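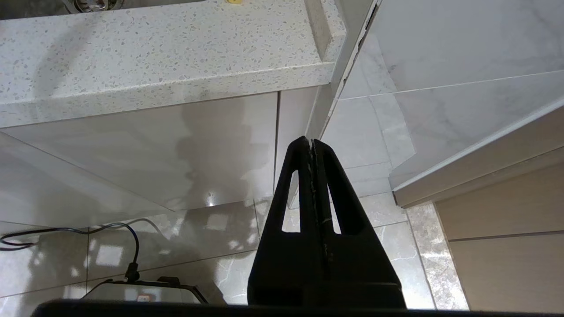 The woman who runs the Pidton sourdough classes teaches them out of her own kitchen, four students at a time, and she has a waiting list that runs well into spring. I went over on a cold December morning expecting to talk about flour. We did talk about flour! But mostly we talked about patience, bad ovens, and the loaf her grandmother used to make, which she has been trying to copy for most of her adult life. She is quick and funny and she can't sit still, so a lot of our conversation happened standing up. When I asked what kind of surface she likes for shaping, she said she'd pick a pale speckled countertop with a thick rounded edge over a big floury board any day. "You lean on it for hours," she said. "A sharp edge gets you right in the hip."

She didn't start out as a baker. For years she kept the books at Mendano, a small shipping office, and baked on Sundays because the bread in her neighborhood was, in her words, "a sponge with a crust painted on." Her first starter died. So did the second. The third one is still going, and she fed it while I was asking my next question.

"People treat it like a pet, and I get that, but it's tougher than a pet," she told me. "I left mine in the back of the fridge for 45 days once. It had gray water on top and it smelled like nail polish. I poured the water off, fed it for three days, and it was back to its old self."

I love that story, partly because I threw mine out last year for looking exactly like that.

Her classes go slowly. Students mix the dough with their hands and then leave it alone for 30 minutes before anyone adds salt. She uses that gap to make coffee and let people complain about the loaves they've baked at home. "The complaints are the best part of the class. Somebody says the bottom burns, and then everybody's bottom burns, and now we're talking about oven racks." (Move it up one notch, she says, and put an empty tray on the rack underneath.)

The flour comes from Loureiro, a mill two towns over that grinds to order. She drives there herself and comes home with the back seat full. It's a little darker than store flour and it drinks more water, which throws off anyone following a recipe from a book. Her advice is to hold back a splash, feel the dough, and then decide. "Your hands learn it faster than you do. By the fifth or sixth loaf you'll know when it wants more."

And the grandmother's loaf? It was a round rye with caraway, baked in a village oven she only saw as a child, and there was never a written recipe. She keeps a notebook of attempts, and she let me flip through it. The latest is number 169. Beside it she had written "crust yes, middle no."

"My mother tried that one," she said. "She chewed for a long time and then she said, 'Closer.' I was so happy I called my sister."

She's planning a rye-only class next, if she can get enough of the dark flour. I've already asked for a spot. I went home with a jar of her starter wrapped in a dish towel on the passenger seat, and it had pushed its lid up before I got to the highway.

Home | Stories | Recipes | Classes | About Sendeo | Contact

Sendeo uses cookies to remember your settings. By continuing to read, you agree to our use of cookies. OK | Learn more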